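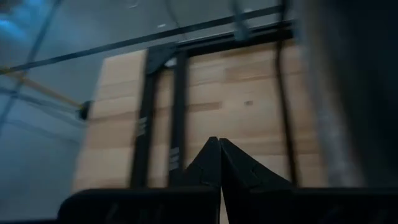 Hviid top, light finish. Strips run from cream to honey.

Hviid Butcher-Block Bench Top

The Hviid is a wooden top for workbenches, packing tables and kitchen counters. It is sold as a top only. Legs, frames and brackets are ordered separately.

The surface is made up of pale beige and tan strips laid side by side. Color varies from strip to strip, and small dark marks in the wood are normal. We do not sort them out, and they are not accepted as a reason for return. If you need two tops that sit next to each other, order them together and write "pair" in the order notes. Igor Urbańczyk in the Grerkard workshop will pick two that are close in tone. An exact match can't be promised.

Sizes

Standard length: 1,944 mm
Depth: 600 mm
Edges: lightly rounded on all four sides
Underside: sealed, undrilled

Shorter lengths are cut to order from the standard top. Measure the frame, add the overhang you want at each end, and give us the finished length. Cut ends are rounded and sealed to match. Cut tops can't be returned.

The depth is fixed. We used to offer a deeper version, but it has been dropped from the range. Customers with an older deep frame can contact us about a filler strip for the back edge.

Load

Rated for 240 pounds, evenly spread, when supported along both long sides. The rating does not apply to a top held only at the corners. For a vise or any other tool that clamps or strikes, put the load over a leg or a cross rail.

Frames

The top fits the Siltden frame in black without any drilling on your part, provided you order the two together. Tops ordered alone come with no holes, so you can place the screws where your own frame needs them.

Fix the top from below. Use the slotted brackets supplied with the frame, or any bracket with an oval hole. Wood moves a little through the year, and a screw in a tight round hole will hold it back and can open a seam. Tighten until the bracket sits flat, then stop. Do not use glue between the top and the frame.

If you are fitting uprights for shelves or a light rail, fasten them to the frame.

Finish

Tops leave the workshop with two coats of hardwax oil. The finish is low sheen and stands up to ordinary wiping. It is not meant for standing water or for pots straight from the stove.

Oil again when the surface starts to look dull or feels rough in one area. In a busy workshop that might be every spring. In a home office it could be several years. Clean the top, let it dry overnight, sand lightly along the strips with 240 grit, and wipe off the dust. Put on a thin coat of oil and take up the extra with a lint-free cloth after 15 minutes. Lay used cloths flat outdoors to dry before you throw them away. Oily cloths left in a heap can catch fire.

Scratches and small dents can be sanded out the same way. Sand a wide area around the mark so the repair doesn't show as a dip.

Delivery

Standard length tops are kept in stock. Tops cut to order take longer, and the delivery time is given when we confirm the order. In May the workshop closes for one week and no cutting is done.

Each top ships flat in cardboard with corner guards. It takes two people to carry. Check the corners before you sign for it, and write any damage on the delivery slip.

Let the top lie flat in the room where it will be used for two days before you fit it. Keep the wrapping open at both ends so air can reach both faces. Don't lean it against a wall or leave it on a concrete floor.

Goes with

Siltden frame, black, fixed height
Siltden frame, black, adjustable height
Imumer hardwax oil, small can
Slotted brackets, bag of eight

Customer notes

"Fitted two of these along the back wall for packing orders. One is a bit darker than the other, as the page says it might be. The edge is kind to your forearms." Aliki Triantafyllou

"Good top. I would have liked longer screws with the brackets, the ones in the bag only just reach through my rails." Mogens Hjaltested

Reply from Grerkard: The screws are sized for the Siltden frame. For thicker rails, tell us the thickness when you order and we will change them at no charge.

Questions about cut lengths go to Hanne Nørgaard at the order desk, mornings only. Please have the frame measurements ready.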